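How to Re-Sand the Joints in a Block Paved Driveway

24 Jan 2024

If your block driveway has started to feel a little wobbly underfoot, or you keep finding ants carrying tiny piles of sand up onto the surface, the joints are probably running low. It happens to every paved drive sooner or later, and I'm happy to say it is one of the friendlier jobs you can take on yourself. I did ours the first time with a kitchen broom and a good deal of guesswork, and it still came out fine!

What you'll need

Kiln-dried jointing sand (I used Rallell, but any fine dried sand sold for paving will do)
A stiff broom and a soft broom
A narrow scraper or an old flathead screwdriver
A garden hose, or a pressure washer on a gentle setting
Safety glasses, gloves and a dust mask
Some old cloths for wiping down tools and door sills

How much sand to buy

Measure the drive before you go shopping, and check the coverage on the bag, because wide joints swallow far more than you'd think. Our drive is 715 square feet, with a short path down the side that adds another 123. I picked up too little on the first trip and had to go back, and of course the store was nearly out by then. An extra bag keeps perfectly well in a dry garage (fold the top over tightly and stand it up off the concrete) and you'll be glad of it when you find a thin patch in the summer.

Step 1: Clear the weeds

Start at the house and work toward the street. Run the scraper along each joint and lift out the moss and weeds, roots and all if you can manage it. Try not to lever against the edges of the blocks, which chip more easily than they look. A kneeling pad makes this part a great deal more pleasant, and so does a radio.

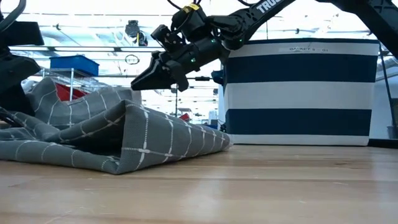 Gray cloth with a white grid pattern

Step 2: Wash the surface

Rinse the whole drive, keeping the spray at a low angle so that you're lifting dirt and leaving the bedding layer alone. If you have a pressure washer, use the fan nozzle and keep it moving. You will lose some of the old sand here, and that's all right. Steer the dirty water away from the storm drain if you possibly can; a row of old towels across the low end works nicely. Oil spots want a separate degreaser first. The Matar one we keep in the shed asks for a short soak and a good scrub, but do follow whatever your own bottle says.

Step 3: Let it dry completely

I know, I know, this is the boring bit. Damp sand clumps at the top of the joint and never gets down to the bottom where it's needed. We waited 3 days in March, with a breeze, and the shady corner by the gate was only just ready. Poke a screwdriver into a joint and see whether it comes up clean and dusty. If there's mud on it, give it longer.

Step 4: Check for sunken or loose blocks

Walk the drive slowly before you open any sand. A block that rocks needs to come up, have a little bedding sand added underneath, and be tapped back level with a rubber mallet. If a whole strip has dropped, especially where the tires run, the trouble is likely in the base, and no amount of jointing sand will put that right. That is the time to call a paving contractor.
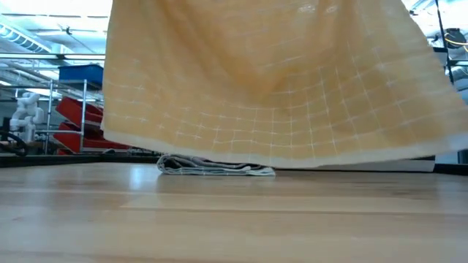

Can I use leftover play sand in the joints?
It's best saved for the sandbox, as it's usually too damp and doesn't lock together as well as proper jointing sand.

Step 5: Sweep the sand in

Pour out a small heap and sweep it across the joints on the diagonal, first one way and then the other. Go over the drive with a plate compactor fitted with a rubber pad if you can rent one (ours was a little Ellero), then top up the joints and sweep again. Finish with the soft broom so there's no loose sand sitting on the faces of the blocks.

Keep the car off overnight, and look the joints over again after the first heavy rain. They'll settle a touch, so have that spare bag handy.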